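Flurdale with a beginner and a four-year-old - which side of the valley to stay on?

Asked by Delia Nedelcu
Tags: Flurdale, Plumau, family skiing, lift passes, rentals

We are going to Flurdale for five nights in February. I ski blue and easy red runs, my husband has had two lessons in his life, and our son is four and has never been on snow. We can stay either in Plumau, next to the gondola, or in Llorente, which is 9 km down the valley and a good deal cheaper. We will have a rental car.

What I would like to know:

Is the beginner area at Plumau enough for five days, or will my husband get bored?
Do they take four-year-olds in the ski school?
Is it worth paying more to be near the lift?

The resort site has a map but it doesn't say much about how steep anything is. Thanks.

3 answers

Answer from Teodor Stanciu (accepted)

We have gone three winters in a row, first from Llorente and then twice from Plumau. With a child that age I would stay in Plumau. The drive from Llorente is easy on a dry road, but the lower parking lot fills up by 9:30 on a Saturday and after that you are sent to the overflow lot and have to wait for the shuttle. Carrying two sets of skis plus a tired kid through that gets old on day two.

Beginner area: there are two magic carpets and one short drag lift at the bottom. Your husband will be done with the carpets after a day and a half. After that he should take the gondola to the middle station and ski run 4, which is wide and mostly flat except for one steeper bit above the bridge. He can go down in the gondola if he doesn't like it. The pass covers the ride down, you don't pay extra.

Ski school: they took our daughter at four. Group lessons for that age are two hours in the morning and they want the child out of diapers and able to be left. Book before you go. When we asked at the desk on arrival the groups were already full and we got a place only on the third day. Helmets are required for children and are included with the rental skis, goggles are not. 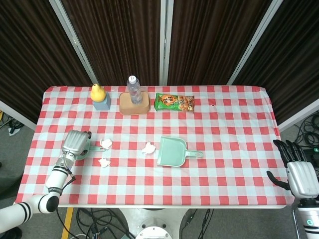 Lunch and breaks

The self-service restaurant at the middle station is crowded from noon to 1:30. We eat at 11:30, right after the lesson ends, or bring sandwiches. There is an indoor picnic room on the ground floor of the gondola building with a microwave, and it stays open until the last ride down. Bring your own cups.

Rentals

There are two shops in Plumau. The one at the gondola is convenient and slow in the morning. If you pick up your gear after 4 in the afternoon the day before, you skip the line and they don't charge for that evening. Lockers are on the same floor and cost extra. Take one anyway, walking back in normal shoes is much nicer.

One more thing - the top lift closes when it's windy, and in February that was one day in five for us. It won't matter to your husband but it might to you, as most of the longer reds start up there.

Answer from Ingeborg Ostermann

I disagree a little about Llorente. We stayed there with two kids and left the house at 8:15 every day and always got a space in the lower lot. We saved enough to pay for the lessons. There is also a sledding hill behind the church that is free and lit until 8 in the evening, and the kids liked it more than skiing. If the weather is bad there is a small indoor pool.

But if you are not early people, stay in Plumau.

Also check the road. They close the upper part for plowing after a heavy snowfall, and you need winter tires. Ask the rental company, ours tried to give us all-season ones.

Answer from Hervé Rey

plumau is fine. get the 4 day pass and do something else one day, 5 days is a lot for a first timer

Comment from Delia Nedelcu

Thank you all. We booked an apartment in Plumau and I have reserved the morning group for our son. Does anyone know if the drag lift at the bottom needs a full pass or if there are point cards?

Comment from Teodor Stanciu

Point cards, last time I was there. You buy them at the window on the left, not at the machines.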